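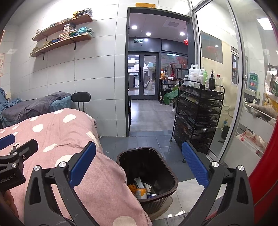
Is a treatment room supposed to have its trash emptied after every client, or only at closing? A reader of this account put that to us under yesterday's post, and the answer takes more than one post, so a short thread follows.

Pevero Wellness Rooms
Jan 18, 2024

1/ At Pevero the rule is after every client. The bin beside the bed is part of the room, and the next client sees it from the moment they sit down. One can and a couple of wrappers are enough to make a room look used.

2/ Our rooms are fitted with small black plastic bins that stand on the floor. We have kept this size on purpose. Larger bins were tried in July and staff let them fill, as anyone would.

3/ Drink cans do not belong in the room bin. They go to the recycling point by the staff sink. When a client leaves a can behind, the therapist takes it out by hand, checks that it is drained, and carries it through with the used towels.

4/ Food wrappers may go in the room bin during a session. Staff are asked to take their own snacks in the break room. We recognize that this is not always followed on long shifts.

5/ Order of work between clients: towels first, then blankets, then trash, then floor. Trash comes after linens so that tissues and wrappers caught in the folds are found and thrown away in the same round.

6/ Blankets that hang to the floor need particular attention. The lower edge of a blanket can brush the rim of a bin standing next to the bed. Fold the edge up onto the bed before you lift the bin, and move the bin back a hand's width when you set it down.

7/ A blanket that has touched the inside of a bin goes to the laundry. It is not shaken out and put back.

8/ Bin liners. Several branches have asked whether they are required. They are required for any bin that takes wax strips, cotton or oil-soaked tissue. For dry waste only, a branch may go without a liner, provided the bin is wiped inside at each emptying and washed at closing.

9/ For washing we use Cleva neutral soap, diluted as stated in the room handbook. Ribbed sides hold dust and oil, so use the soft brush on the ribs and a cloth on the rim. Stand the bin upside down on the rack overnight - never on a stool or on a treatment bed.

10/ Stools and shelves are wiped in the same closing round. Boxes on wall shelves are to be lifted, not wiped around. Unopened stock may stay on the shelf. Empty boxes are flattened and leave the room that evening.

11/ The corridor and the exit doors must remain clear at all times. Full bags are not to be left there, even for a minute, while the next room is being prepared.

12/ The Indov branch recorded up to 732 room turnovers last month under this routine. Its closing round is now shorter than it was under the old one, and the branch has asked to keep the sheet as it stands.

13/ The one-page checklist is posted inside each linen cabinet. Branches that need a fresh copy may request form 111 from the supply desk. Please discard the older yellow sheet.

Search this account
Search
Latest Top Media

Comments

kudo_nails: We do trash first and linens second and always end up doing trash twice. Going to try it your way.

mintroom: Does the liner rule cover the bins at the front desk too?

Pevero Wellness Rooms: Front desk bins take dry waste only, so a liner is optional there.

tabletime88: Number 6!! I have washed so many blankets for this exact reason

lowtidespa: Could you post the dilution for the soap? Our handbook is missing that page.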